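Backyard & Balcony Forum > Indoors > Tables, Shelves and Surfaces
Thread: Flowers on the landing table, yes or no (and what goes under them)
Page 1 of 1

loftlodger
Posts: 46
My partner and I have been having the same conversation since August. We have a wooden table up on the mezzanine, next to the railing, and one of us believes a table should have flowers on it. The other one of us does the wiping.

The table is a Florby, oiled, bought second-hand from a bloke who swore it had never had a drink put on it. It has two rings on it now. One was there when we got it. The other one is under negotiation.

So: vase with a mat, vase without a mat, or no vase? And if a mat, what kind? I've tried cork (went furry at the edges) and a crocheted thing from my aunt, who visits, so that one will need to be handled delicately.

marrow_and_co
Posts: 5
No vase. A table is for putting things on and then picking them up again. Once there's a vase on it you've got a shelf with legs.

dunny_brush_dave
Posts: 400
Vase, mat, done. Any mat that doesn't soak through. I use an offcut of black rubber from the shed and my wife tells people it's slate.

Baptiste Masson
Posts: 248
The mat matters more than the vase. Oiled timber marks if you so much as describe water near it. Get something flat, darker than the table, and a good bit wider than the foot of the vase, so the drips have somewhere to land. Felt is lovely and useless. Cork is fine for a year.

Lift it once a week. If you leave a mat in one spot in a sunny room you get a pale square in the shape of your laziness. Mine's on the sideboard and guests think it's inlay.

loftlodger
Posts: 46
A pale square. Wonderful. I had been worrying about circles.

Tilly_Upstairs
Posts: 46
Can I raise the railing? You said the table is next to it. We had ours hard up against the balustrade for a winter and lost a mug, a stapler and most of a jigsaw to the room below. The jigsaw was a lighthouse. It's a lighthouse with no top now.

If you're going to put a vase up there, pull the table back a forearm's length. Flowers you can replace. The head of whoever's watching telly downstairs is a bigger job.

marrow_and_co
Posts: 5
Or, again, no vase.

loftlodger
Posts: 46
Ours has the horizontal bars, so things roll through. We've lost pens. The cat has lost interest.

dunny_brush_dave
Posts: 400
Put a blob of museum putty under the vase. Then the mat and the vase are one object, and the table's the only thing that can go over.

Baptiste Masson
Posts: 248
Do not put putty on a rubber mat, Dave. I did this with a lamp and had to take it off with a paint scraper and my good name.

dunny_brush_dave
Posts: 400
Been on there four years, mate.

Baptiste Masson
Posts: 248
Then you don't know what's under it, do you.

Blandine Besnard
Posts: 248
I'm going to disagree with nearly everyone. You're all talking about the mat as though the vase has no part in it. If you're getting rings, the vase is sweating or the foot is rough. Unglazed ones let water through, slowly, and you don't notice until the week you move house. Fill it, stand it on a sheet of newspaper overnight on the draining board, and look at the paper in the morning. My colour-matched Velard failed this test in one evening. It holds umbrellas now.

A narrow neck helps as well. Less slopping when you carry it up the stairs, and a modest bunch fills it, so you don't have to spend forty dollars at the florist to keep four stems from leaning out like they're waiting for a bus.

loftlodger
Posts: 46
That's the first useful test anyone's given me. Ours is a Baudry, from the outlet, with a chip I was told was a feature. Will report back.

Tilly_Upstairs
Posts: 46
What flowers, though? My mum would only have lilies, and the pollen did more damage to the table than any water ever did. Orange for months. We ate off it like people at a crime scene.

Blandine Besnard
Posts: 248
No lilies, especially with a cat. They're poisonous to cats, so don't even have them in the house. Something pale and soft, not too tall, and check the cat on all of it before you buy.

marrow_and_co
Posts: 5
Nobody has yet told me what the flowers do.

Blandine Besnard
Posts: 248
They sit there looking nice. What do you do?

marrow_and_co
Posts: 5
Fair.

dunny_brush_dave
Posts: 400
Fake ones. No water, no rings, no pollen, no cat. You hose them off at Christmas.

Baptiste Masson
Posts: 248
I'd sooner have the rings.

loftlodger
Posts: 46
Newspaper test done. Dry as a bone, so the Baudry is innocent and the second ring is down to a person. That person has pointed out that I drink more tea than they do. The negotiations have been suspended.

Has anyone got a picture of a pale vase on a dark mat on a timber table? I can't work out whether it looks smart or looks like a hotel reception.

Tilly_Upstairs
Posts: 46
I've got one, and it's even next to a railing, so you get the full experience.
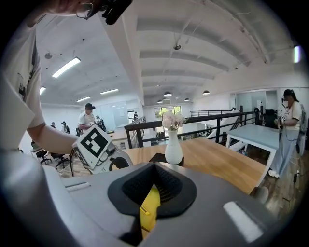 White vase, black square mat, pink and cream flowers, railing behind.

I reckon the mat makes it. White straight onto the light brown would go a bit porridge.

loftlodger
Posts: 46
Oh, that's rather good. I was expecting the mat to look like something you'd stand a printer on. And the black picks up the railing, which I would now like to claim was my plan all along.

Baptiste Masson
Posts: 248
Good mat. I take no pleasure in being right, apart from the usual amount. Now lift it once a week.

Blandine Besnard
Posts: 248
See the neck on that vase? Narrow neck, round belly. The weight of the water sits low and the flowers stay in a bunch. I'd have gone a shade deeper on the pink, but I'm told I always would.

marrow_and_co
Posts: 5
I still think a square mat under a round vase is asking for trouble. Someone will spend their life straightening it.

loftlodger
Posts: 46
That someone lives here. It isn't me.

dunny_brush_dave
Posts: 400
Get a round mat, then. Can't be crooked.

Baptiste Masson
Posts: 248
It can be off-centre, Dave.

dunny_brush_dave
Posts: 400
Off-centre to what?

Baptiste Masson
Posts: 248
To the vase. To the table. To God.

Tilly_Upstairs
Posts: 46
Line the mat up with the grain if the table has a stripy one. Then you've got something to go by and you can do it on your way past with one finger. I do mine on the way to the laundry.

loftlodger
Posts: 46
Ordered a black square one from Forka, table moved back a forearm from the rail. Found three pens and a library card behind the leg. My aunt's crochet has been promoted to the bedside, where it can be seen from the door if she cranes.

What do I do about the two rings in the meantime? Mayonnaise, someone at work said. I don't want a table that smells like a sandwich.

Blandine Besnard
Posts: 248
Mayonnaise is just oil with ideas. Fine sandpaper along the grain, very lightly, then the same oil the table had before. Try it somewhere hidden first. And do the whole top or you'll have two dark patches where you had two rings.

marrow_and_co
Posts: 5
Or put the vase on one ring and the tea on the other.

loftlodger
Posts: 46
I've read that one out loud downstairs and it has been accepted by both parties.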